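Wendness 楼二层安全自查表(附检查人评语)

打印 | 用电子邮件发送
阅读时间:6 分钟

检查日期:2018年5月6日
检查人:Lurdes Vieira
陪同:Kiros Birhane(负责开门,以及解释门为什么打不开)
抄送:Charito Gatchalian、Hnat Ivanyshyn

填表说明:结果分为“合格”“整改”“复查”三种。上次有人自创了“基本合格”,请不要再写。

一、疏散通道与出口

1.1 东侧走廊畅通
结果:整改
评语:四月检查时这里堆着打印纸,本次打印纸已清走,换成了一张沙发。沙发坐着很舒服,但走廊宽度是给人跑的。

1.2 防火门能自行关闭
结果:整改
评语:闭门器正常,门底下的木楔也正常。木楔已没收,这是我抽屉里从同一扇门收来的又一块,形状越做越讲究了。

1.3 疏散指示灯
结果:合格
评语:全部点亮。楼梯口那盏贴的“会议室请右转”已撕掉。逃生的人右转会进到茶水间。

1.4 疏散图与现状一致
结果:复查
评语:图上还有 Bruter 搬走之前的隔墙。照图走,得先穿墙。新图由 Hnat 去要,请他这回要纸质的,别再收一个打不开的附件回来。

二、消防器材

2.1 灭火器压力与封签
结果:合格,一处整改
评语:编号 981 的那具指针在绿区,封签完好,位置不对。它应当挂在配电间门外,现在在 Hnat 桌边,据说高度刚好放咖啡。请今天挂回去,咖啡自行安置。

2.2 消火栓箱前无遮挡
结果:整改
评语:箱前的绿萝长势喜人。浇水的同事请顺手把它往窗边挪。

2.3 报警电话张贴
结果:合格
评语:119 三个数字贴得很端正。下面有人用铅笔添了外卖电话,已擦。

三、用电

3.1 插线板不串接
结果:整改
评语:靠窗一排,插线板接插线板,末端是一台暖风机,五月了还插着。主人自称怕冷,可以申请毛毯。

3.2 配电箱门锁闭,回路标识清楚
结果:复查
评语:门锁着。标识里有一路写着“不知道,别关”。我没有关。请 Kiros 约电工来查清这一路到底供着什么,查清之后把字改掉,也不要改成“知道了,别关”。

3.3 电表抄数
结果:已抄
评语:3979。字迹在我手心里保存到了下楼,今后请给检查人配一块能写字的板子。

四、台面与工位

4.1 台面边缘无易坠物品
结果:合格
评语:本项查得快。提醒一句,杯子放在桌沿不算收纳。

4.2 线缆不横过过道
结果:整改
评语:过道上有一条网线,用胶带贴过,胶带的寿命到周四为止,网线没有。请走线槽。线槽去年就买了,在 Delacroix 那批纸箱里,至今没拆。 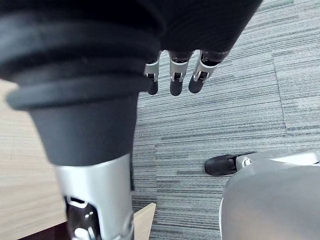
三根手指并排垂下,指尖为黑色,上方是深色布罩。

4.3 座椅与升降桌
结果:整改
评语:有一把椅子坐下去会慢慢沉到底,大家都知道是哪一把,所以总留给来客。请贴“停用”并真的停用。上次贴的条子被移到了打印机上,打印机因此闲了一个上午。

4.4 地面平整
结果:合格
评语:翘起的地毯角已经压平。压它的是那箱没拆的线槽,见 4.2。拆箱时请先把地毯角粘好。

五、登高与搬运

5.1 人字梯完好,防滑脚齐全
结果:整改
评语:防滑脚缺一只,用折起来的名片垫着,名片印的是 Arsen Antoniuk 的旧职务。梯子停用,名片归还本人。新梯子到货前,换灯管请找物业,不要用转椅。我知道有人用转椅,座面上有鞋印。

5.2 高处不存放重物
结果:整改
评语:文件柜顶上是历年合同,按重量算都很重要。请移到下面两层。下面两层现在放的是圣诞装饰,可以上去,它们轻。

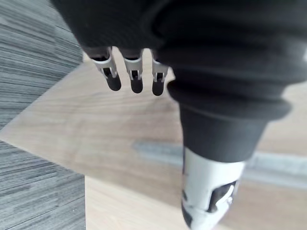
浅色木桌面上方的三根手指。

六、茶水间

6.1 微波炉内外清洁,周围通风
结果:整改
评语:外面干净。里面的情况建议 Charito 亲自看一眼,我描述不好。顶上那摞纸盘请拿走,散热孔在下面。

6.2 冰箱
结果:复查
评语:按规定不属于安全项目。打开以后,我认为应当属于。凡没写名字的盒子,下次检查时处理;写了名字的也别得意,名字不能防腐。

6.3 热水器防烫标识
结果:合格
评语:标识清楚,中英文都有。

七、急救

7.1 急救箱在位,物品在有效期内
结果:整改
评语:箱在位。创可贴全没了,只剩空盒,盒子倒是放得整整齐齐。碘伏过期。剪刀被借去拆快递,在前台找到,已擦净放回。请向 Nimameo 补货,别再订儿童装,上回的小恐龙贴不住大人的手指。

7.2 急救员名单
结果:整改
评语:名单上有 2 人,其中一位已经调去别的楼。剩下的那位是我。我若晕倒,请照箱盖内侧的说明办,说明是我写的,字比较大。

八、签字与整改

走廊沙发、灭火器归位、防火门:当日完成,Hnat 负责。
梯子停用牌、配电箱标识:本周内,Kiros 负责。
急救箱补货、微波炉:Charito 负责,补货单发我一份。
文件柜:自己的合同自己搬。

补充意见(Arsen Antoniuk):关于 5.1,名片不是我垫的,是我给的。
检查人答复:已记录,不影响结果。

打印 | 用电子邮件发送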